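Praktikum Robotik, Begleitblatt zu Versuch 5: Greifen mit dem Handgerät

Projekt Flerisden, Arbeitsplatz Dramani

Vorbereitung

Lesen Sie das Blatt vor dem Termin. Erfahrungsgemäß wird es danach gelesen, meist beim Schreiben des Protokolls und mit wachsendem Interesse.

Jede Gruppe nimmt 60 Durchgänge auf. Ein Durchgang beginnt mit offenen Fingern über der Tischplatte und endet, wenn das Objekt abgelegt ist und die Finger wieder offen sind. Wer dazwischen niest, hat einen Durchgang mit Niesen aufgenommen und markiert ihn bitte als ungültig. Im letzten Semester blieben von 3350 Aufnahmen aller Gruppen erfreulich viele übrig, nur der Ordner "final_neu_wirklich" ließ sich keiner Gruppe zuordnen.

Durchführung

Kalibrieren Sie zuerst die Öffnungsweite. Das Programm Grineo verlangt dafür zweimal Öffnen und zweimal Schließen, langsam. Langsam heißt langsamer, als Sie jetzt denken.

Führen Sie das Gerät so, dass beide Finger bis zum Kontakt im Bild bleiben. Der Anflug erfolgt von schräg oben. Notieren Sie zu jedem Durchgang Objekt, Griffpunkt und Ergebnis. "Hat irgendwie geklappt" ist kein Ergebnis, auch wenn es die Lage oft treffend beschreibt. 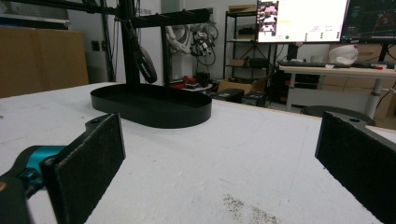 Bei hängenden Objekten kommt eine Schwierigkeit hinzu: Sie geben nach. Ein Kopfhörer am Bügelhalter weicht dem ersten Finger aus, bis der zweite ihn einholt, und bis dahin stimmt der geplante Griffpunkt nicht mehr. Greifen Sie deshalb mittig an und schließen Sie erst, wenn beide Finger den gleichen Abstand haben. Der Ständer darf dabei nicht wandern.

Auswertung

Berechnen Sie die Erfolgsquote getrennt nach stehenden und hängenden Objekten. Eine Gruppe kam bei den hängenden auf 43 Prozent und hat das im Protokoll "solide" genannt. Diskutieren Sie Ihre Fehlgriffe mit Skizze, höchstens zwei Seiten.

Abgabe als PDF im Kursordner Rellville, bis Ende Juli, 18 Uhr. Die Uhr des Servers gilt, die Ihres Laptops leider nicht.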